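El humanoide del taller, o cuánto cuesta dar un paso

En el último boletín prometimos contar cómo iba el proyecto del robot que cocina. Va despacio, y quien firma esto ya avisó en diciembre de que iría despacio. Para los socios nuevos: Amrit Petrenko y Urszula Malinowski quieren construir en el taller compartido un humanoide de tamaño persona, con piezas impresas y motores de segunda mano, que sea capaz de moverse por una cocina doméstica. Lo llaman Usel. De momento Usel es una pierna, la izquierda, atornillada a un banco, y un cajón lleno de reductoras.

La otra mitad del trabajo está en el ordenador. Mientras no haya cuerpo, se ensaya con un modelo simulado, y ahí las cosas pintan mucho mejor. Demasiado, diría yo. En la simulación el robot es blanco y negro, tiene sus dos brazos y se pasea junto a una isla de cocina gris que ya quisiéramos más de uno en casa. Lleva hechos 313 recorridos y Amrit da por buenos más de 100. Pregunté qué pasaba con los demás y me habló de los tobillos durante un buen rato.

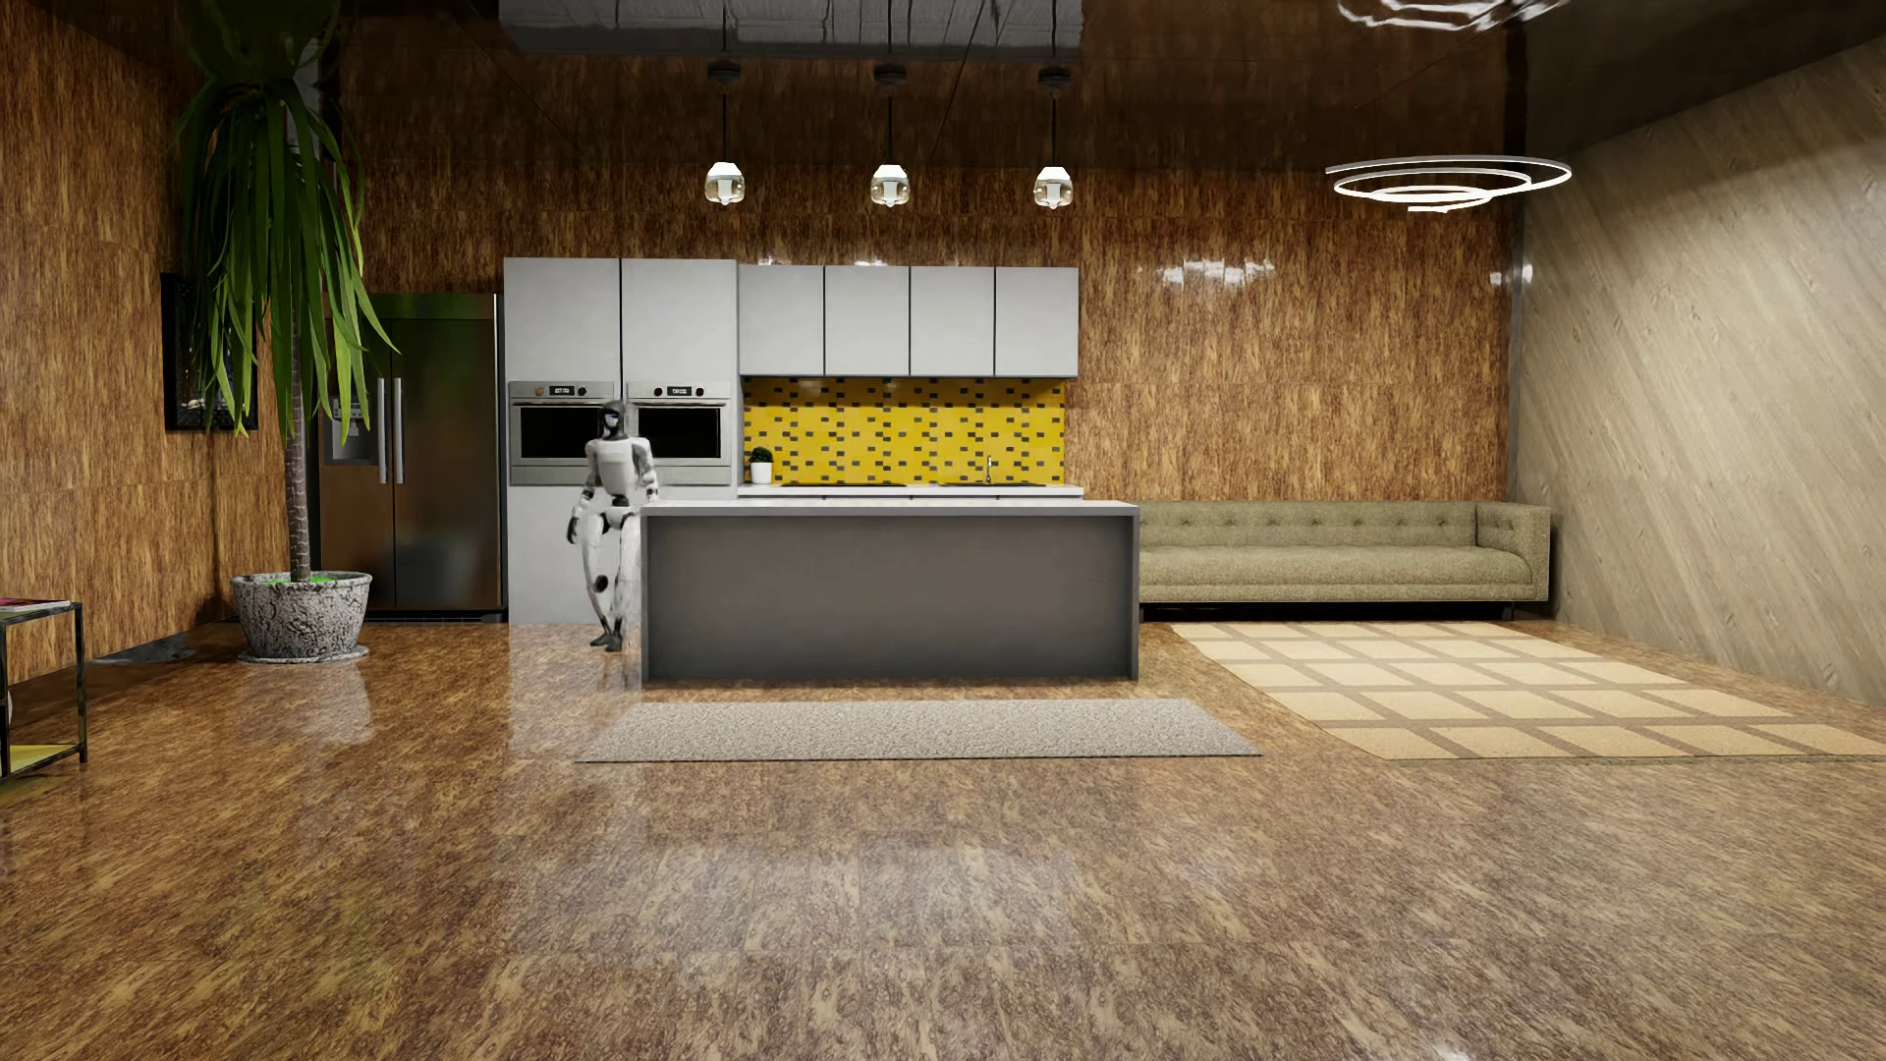 Taller Compartido Lullwood – Grupo de Robótica

Fijaos en el suelo. Es pulido, brillante, y en la pantalla el robot lo pisa como si nada. Delante de la isla hay además una alfombra de pasillo, y cualquiera que haya intentado que una máquina con piernas suba el borde de una alfombra sabe lo que viene después. Urszula dice que el rozamiento está ajustado con valores prudentes. Puede ser. También es verdad que en el modelo una parte de la pierna se funde con el canto de la isla, y una isla de verdad no suele dejarse atravesar.

Por eso en la última reunión pedí que no se gaste más en la parte de arriba hasta que la pierna del banco aguante su propio peso 37 minutos seguidos, que es lo que dura la rutina completa del simulador. El récord actual son tres, y con un olor a barniz caliente que obligó a abrir la puerta. Nathalie Beaulieu, que lleva la impresora grande, opina que exagero y que los motores se cambian y ya está. Los motores los paga ella, así que lo dejo escrito tal cual.

Shabani Nyamweya ha propuesto algo más modesto: olvidarse de la cocina y que Usel se quede de pie, quieto, sujeto con una cincha a la viga. A mí me parece un objetivo serio. A Amrit le parece un perchero.

Siguen haciendo falta rodamientos y alguien con paciencia para soldar conectores pequeños. La caja de tornillería del fondo es del grupo, por favor no cojáis de ahí los de cabeza avellanada. Quien quiera ver la simulación puede pedírselo a Urszula; quien quiera ver la pierna, que traiga gafas de protección.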